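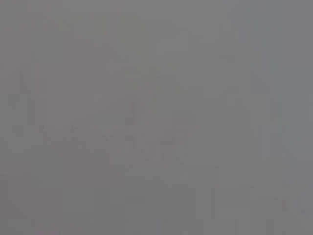 So the paint. I left you all hanging in the last post with the living room half taped off and a stack of sample cards on the windowsill, and a couple of you wrote to ask whether I'd picked a gray yet. I have! I picked one, bought it, opened it, hated it, and picked another one. Let me back up.

The first one was called Nirnska, and on the card it was lovely, a soft gray with a little brown in it, like a mushroom. I painted a big patch by the door and went to make dinner, and when I came back with the lamp on it was pink. Not a subtle pink either, more like the inside of a shell. My brother-in-law Csaba Fodor came by to return our ladder and stood there with his head on one side for a while and then asked if it was for the baby's room. There is no baby. We gave him soup anyway.

The second one is Tillman, and that's the winner. It's cooler, a touch of blue in the morning, and by late afternoon it goes kind of flat and quiet, and I like that more than I expected to. It took two coats over the old yellow and a third in the corner behind the radiator, where I couldn't get the roller in and had to poke at it with a brush taped to a yardstick. Please don't look too closely behind the radiator if you come over.

Once the walls were done I had to put the room back together, and this is where I lost most of November. Everything we own had been shoved into the hallway and the bedroom, and I'd been climbing over the armchair to get to my socks. I thought I would just carry it all back in the same way it went out. But you know how it is when a room is empty – you start thinking you could be the kind of person who doesn't have a basket of chargers for phones you gave away years ago.

I went through it one box at a time in the evenings. The books were easy (I keep books, that's just who I am). The drawer stuff was terrible. I found a jigsaw puzzle, 1000 pieces, a harbor with boats, and because I am stubborn I counted what was in the box before deciding whether to donate it. 966. Thirty-four pieces of harbor are somewhere in the world and not in my house. It went in the recycling and I felt bad about it for longer than makes sense.

The bigger question was the shelf. We have a Brika, the tall one, and it used to stand right beside the window and block a good bit of the light. I'd stopped noticing. With the new color up I didn't want anything in front of that wall at all, so I dragged it over to the other side, next to the bedroom door, and it fits with enough room to get a broom down the side. It did mean moving the outlet strip and finding out what was living back there. Dust, mainly, and one earring I'd already mourned.

Then curtains. I'd been getting by with the old blinds, which had two broken slats and clacked whenever the window was open. I ordered a pair from Trira, plain, pale, full length, and they arrived folded so hard that the creases looked painted on. I hung them damp on the advice of my neighbor and most of the creases dropped out overnight. The rest I'm leaving to gravity. I spent $200 on the curtains and the rod together, more than the paint and rollers and all that tape combined, and I did wince at the checkout. But they're up, and when the heat comes on they move a little at the bottom and I find it very soothing, like having a very slow pet.

What's left: I still need to touch up the baseboards where I got cocky and took the tape off early. The rug is at my mother's and she's gotten attached to it, so that may turn into a negotiation. And I haven't hung a single picture yet, mostly because I can't bring myself to put a nail in a wall I just painted three times. They're all leaning in the hallway with their faces turned in.

If any of you have used those sticky hanging strips on fresh paint, please tell me how long you waited first. The package says a week and my aunt says a month, and my aunt has been right about most things so far. I'll do another post when the rug situation is settled. In the meantime I've got most of a can of Nirnska in the closet if someone local wants a shell-pink bathroom – come and get it!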